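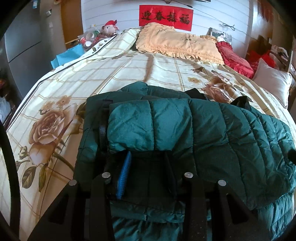

Mollano abre en marzo la recogida de ropa de abrigo

El servicio municipal de reutilización textil de Mollano recogerá prendas de invierno durante todo el mes de marzo. La campaña del año pasado reunió 404 piezas, en su mayoría chaquetas acolchadas y plumíferos, según el balance presentado por el coordinador, Iolo Lougher.

Se admitirán chaquetas, chalecos y abrigos con relleno de pluma o fibra. Las prendas deben entregarse lavadas, secas y con los bolsillos vacíos. Las correas y hebillas se dejarán abrochadas -- las sueltas se enganchan en la cinta de clasificación -- y las capuchas desmontables irán unidas a la prenda. No se aceptan edredones, colchas ni almohadas.

El servicio pide doblar cada chaqueta sobre una superficie plana, como una cama, con las mangas hacia dentro, y enrollarla desde el bajo sin comprimirla. Las bolsas de vacío quedan excluidas: el relleno de pluma pierde volumen si permanece prensado. El límite es de dos prendas por bolsa.

La empresa Lotel se encargará del transporte hasta la nave de Cabello, donde el equipo de Ynyr Gittins revisará costuras y cremalleras. Las piezas con fugas de relleno pasarán a reparación, con un plazo máximo de 30 días. El punto de entrega cerrará a las 19:00.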